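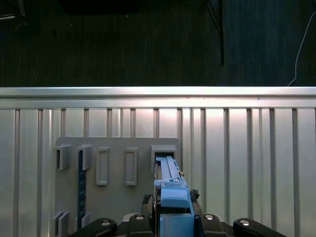 Date: 7 Mar 2020
To: Stiltstead robotics club list
Subject: Re: drive swap task, new plate

> Is the gray plate final? The Lanier group wants to print their own
> before the Benodville meet and doesn't want to do it twice.
> Also, do we still get 60 seconds per run?

Hi all,

Yes, print away! The plate is final, file is in the shared folder, and mine took 5 hours (your printer may be kinder to you). It's 83 seconds per run now, the old rules sheet is wrong — sorry, I was supposed to fix that.

Please practice with the blue caddy on the drive and the side panel off the PC, same as we do on our bench:

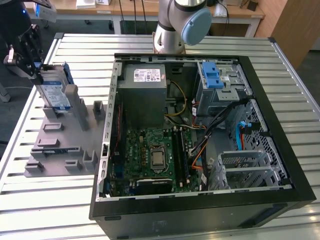 Drive in the gripper, over the plate, next to the open tower.

A few of you asked about approach height. I go in slow and straight, and I'd line up over the slot first before coming down at all. Győri's write-up has a nicer way to do it, so read that if you haven't — it's only five pages.

I still need a spare set of jaw pads for the meet. If you have one, write me off list.

See you in Benodville!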